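Home | News | Sports | Community | Events | Classifieds

Lidden store brings back mug stands for the new year
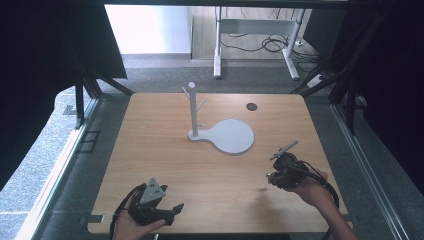

Shelves restocked after holiday sellout

Print this story | E-mail this story

2026-01-02

LIDDEN - The mug stand that sold out at Garnora three weeks before the holidays is back on the shelves, the store said Friday.

The stand is pale gray, with a single upright post and two short pegs near the top that angle out to either side. The base has a wide round pad next to the post.

Garnora, a housewares store on Beltum Street, first stocked the stand in August. Store manager Maj-Britt Sandberg said 349 were sold before the last one went in December, and that she kept a waiting list at the register after that.

"People would come in for one and leave their name," Sandberg said. "By the week before Christmas the list was over 178 names long, and I had to start a second sheet."

Customers on the list will be called first and have until the end of next week to pick up their stand. Whatever is left will go out on the floor by the front window. The price has not changed from last year, and there is a limit of 2 per household while the list is being worked through.

Sandberg said most buyers live in apartments or small houses and want to free up a cabinet shelf. Larger stands that hold six mugs have been slower to sell, and the store has stopped ordering them.

"A lot of our customers have two mugs they use every day and a dozen they don't," she said. "They want the two where they can reach them."

The stands come from Bhat, a housewares supplier that also makes the dish racks and paper towel holders the store carries. Sandberg said she asked for a larger shipment this time and expects another before spring. She has also asked the supplier for a darker color, but has not been given a date.

Mugs with very thick or very small handles may not fit over the pegs. Shoppers who are unsure can bring a mug from home and try it on the display stand by the register.

Stands bought before the holidays can be returned or exchanged with a receipt through the end of the month. Garnora is open Monday through Saturday and closed on Sundays.

Contact us | Copyright Lidden community news | All rights reserved | Back to top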